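Sing with us at Praldale!

I run the Ridgeway Singers, and we're looking for altos and tenors — badly! We're learning 26 songs for our December concert in Semden, mostly folk tunes with a couple of old hymns I can't resist.
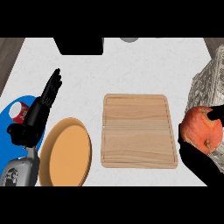
I'd love to hear from you even if you haven't sung since school. You don't have to read music (I send out practice tracks for every part), but you do need to make it to most rehearsals. We meet at Praldale Hall for 2 hours each week, and it's $5 a time, which goes toward the hall and sheet music. The bus from Flaltness stops right outside.
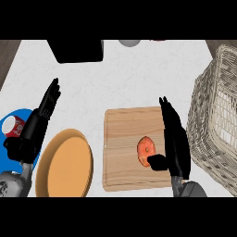
Is there an audition?

Just a quick sing with me at the piano so I can hear where your voice sits. Bring any song you like!

Get in touch through the contact page by 4/1/26 and tell me what you love to sing.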